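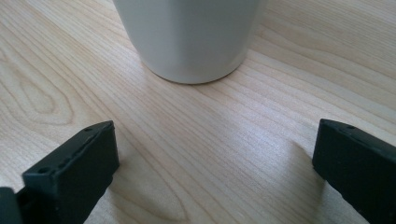 Shape constancy is the tendency of an object to look the same shape even though the angle from which it is seen changes. A round plate seen from the side of a table sends an elliptical outline to the eye, yet most people say that the plate looks round. The term is used in both psychology and the philosophy of perception, where the main dispute is over what the viewer is aware of in such cases.

Related constancies

Size, color and brightness constancy are usually treated alongside shape constancy. A person walking from 50 feet away to 100 feet away does not seem to shrink by half, although the angle taken up at the eye is cut to nearly that extent. It is debated whether the constancies share a single mechanism or are only grouped together for convenience.

Philosophical accounts

On the dual view, a tilted plate looks round in one sense and elliptical in another. Supporters hold that a viewer can attend to either, and that painters learn to attend to the second. Some versions say that the elliptical look belongs to a mental item, such as a sense datum. Others say that it is a real property of the plate, namely its shape as projected toward a certain point in space.

On the single view, the plate simply looks round and tilted. The ellipse comes in only when the viewer compares the plate with something drawn on a flat surface. Critics reply that this makes it hard to say what changes in experience as the plate is turned, given that something clearly does.

A third group explains the changing element through expectation. To see the plate as round is partly to expect that its outline would vary in certain ways if one moved. Opponents object that a viewer may have a clear impression of shape at a glance, with no awareness of any such expectation.

Limits of constancy

Constancy is not complete. When people are asked to match the outline of a tilted disk, their answers tend to fall between the true shape and the projected one. How far they lean either way depends on the instructions, the lighting and the cues to depth. Philosophers differ on whether these matches report how things look or only what the subjects judge.

See also

Argument from illusion
Perspective
Primary and secondary qualities
Sense data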